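# Burgers at home, and the things I do differently now

I've been making burgers most weeks for years and for a good long stretch of that they were bad. Grey, domed in the middle, sliding out of the back of the bun on to my jumper. These are my notes on what changed, mostly for my sister-in-law Kirstin, who keeps ringing me at teatime to ask the same four questions. (Hello Kirstin. It's all written down now.)

## The mince

Buy it with fat in it. I used to pick up the leanest packet on the shelf and wonder why everything tasted of cardboard. Twenty per cent is good, fifteen will do. If you've got a butcher who'll mince chuck for you while you wait, lovely, but supermarket mince is fine and I use it nine times out of ten.

Keep it in the fridge until the pan is on. Don't put egg in. Don't put breadcrumbs in either, unless you're stretching one packet over a lot of children, in which case go ahead and call it what you like.

Salt goes on the outside, right before cooking. I mixed it through the meat for ages and got something with the bounce of a sausage. My neighbour Lewis Aitken still does it that way and says he prefers it, and we've agreed to stop discussing it.

## Shaping

Weigh them the first few times – after that your hands know. I go for a ball, squash it between two bits of baking paper with the bottom of a small saucepan, and stop when it's a good thumb's width wider than the bun all round. They shrink a lot. Press a dent in the middle with your thumb if you like them thick, and that sorts out the doming.

Stack them with paper in between and they'll sit in the fridge until the evening. They freeze well too. Lay them flat on a tray first, then bag them up once they're hard, otherwise you get one enormous burger and a bent knife. Ask me how I know!

## The pan

Heavy and dry, and hotter than feels polite. Open the window and shut the kitchen door before you start, and if your smoke alarm is as jumpy as ours, turn the extractor on early.

I don't oil the pan for fatty mince. Put the burgers in, leave them alone, and flip once, when the edges have gone brown and you can slide a fish slice under without a fight. If it's stuck it isn't ready. Scrape firmly when you do lift it, as all that brown crust is the best bit and you don't want to leave it behind.

Supermarket mince should be cooked right through. I bought a cheap probe thermometer and it's taken all the cutting-open-and-peering out of it.

## Buns

Toast them. Cut side down in a second pan with a scrape of butter, a minute or so, until they're the colour of a digestive biscuit. An untoasted bun goes to paste the moment anything touches it.

Posh buns with a hard crust are a nuisance, by the way. You bite down and the filling shoots out of the other end. Soft, squashy and slightly sweet is what you're after, and the cheap ones do it better. Day-old is fine once toasted.

## Onions, gherkins and the wet stuff

Slice onions thinly and soak them in cold water with a splash of vinegar while everything else is going on. It takes the shouting out of them. Gherkins want patting dry on kitchen roll, and so does tomato – salt the slices, leave them five minutes, blot.

Sauce goes on both halves of the bun, thinly, right out to the edge. Lettuce goes underneath the meat in our house, where it catches the drips.

## Cheese

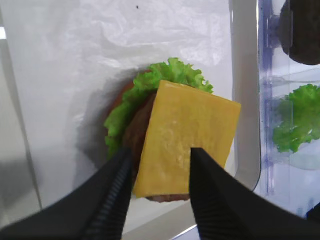 I have spent real money on nice cheddar for burgers and I've come round to the plain yellow slices. Good cheddar goes oily and slumps off to one side, while a processed slice melts into every crack and stays put. Take them out of the fridge before the mince so they aren't stiff, and peel the wrapper from a corner. I like mine put on at an angle, with a bit hanging over the side of the stack like that one, so there's a corner to droop down and go crisp if it catches the pan. Put it on for the last minute, add a teaspoon of water to the pan away from the burger, and clap a lid on. The steam does the melting. Any saucepan lid will do, it needn't fit.

If you really want a stronger cheese, grate it and use a small pinch on the meat with the slice over the top to hold it all down. Blue is good done like this.

## Clearing up

Pour the fat into an old mug or jar, never down the sink. Once it's set, scrape it into the bin. While the pan is still warm (not roaring hot, you'll warp it) put in a little hot water and push the stuck bits about with a wooden spoon, and most of it lifts by itself.

Baking paper that's only had raw mince on it still goes in the bin, and I wash the saucepan I squashed with straight away, as it looks clean and isn't. For the splashes on the hob, lay a hot soapy cloth over them while you eat and wipe up afterwards.

Leftover buns can be whizzed into crumbs and frozen. Leftover soaked onions are very good in a cheese toastie the next day, drained well.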